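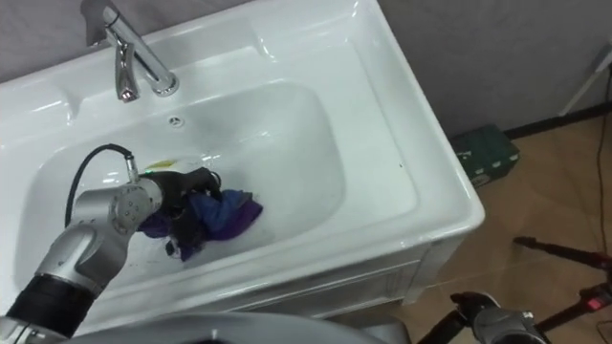

Unit 2: Teaching a wiping task by remote control
Instructor: Kekeli Quaye. Lab lead: Aba Abubakari.

Wiping a sink looks simple and records badly if the operator is careless. The bowl curves in every direction, so the wrist has to keep turning while the cloth stays pressed to the ceramic. Watch the wrist angle first and the path second.
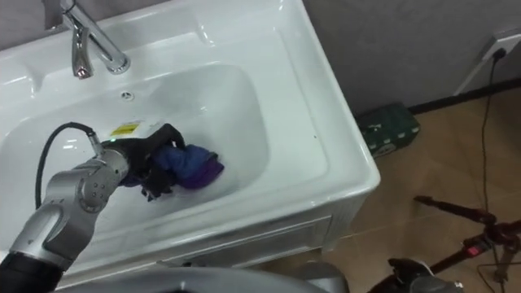

Fig. 2.1. Cloth held in the gripper at the bottom of the bowl.

Terms for this unit. An episode is one recording, from the start pose to the release of the trigger. A stroke is one continuous pass with the cloth touching the surface. Lifting ends the stroke.

Each pair records 200 episodes on the Drovthorpe rig. Start with the back wall, come down the

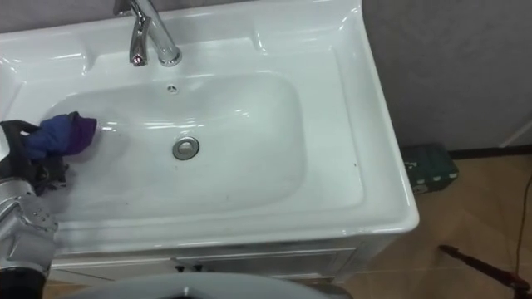

sides, and finish near the drain. Keep the same order every time during the first set. In the second set you may vary it, but write the order in the log.

Discard an episode if the cloth drops, if the gripper hits the faucet, or if you pause in the middle of a stroke. Do not trim the pause out afterward. The Politis set had 2,248 episodes before checking, and most of the rejects were pauses.

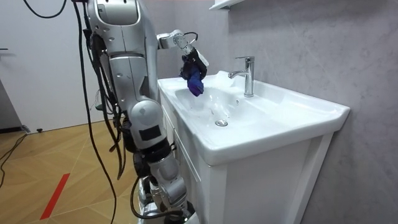 Drovthorpe, August

Reading for next time: Abubakari's notes on hand guiding, sections 1 and 2. Bring your log sheet.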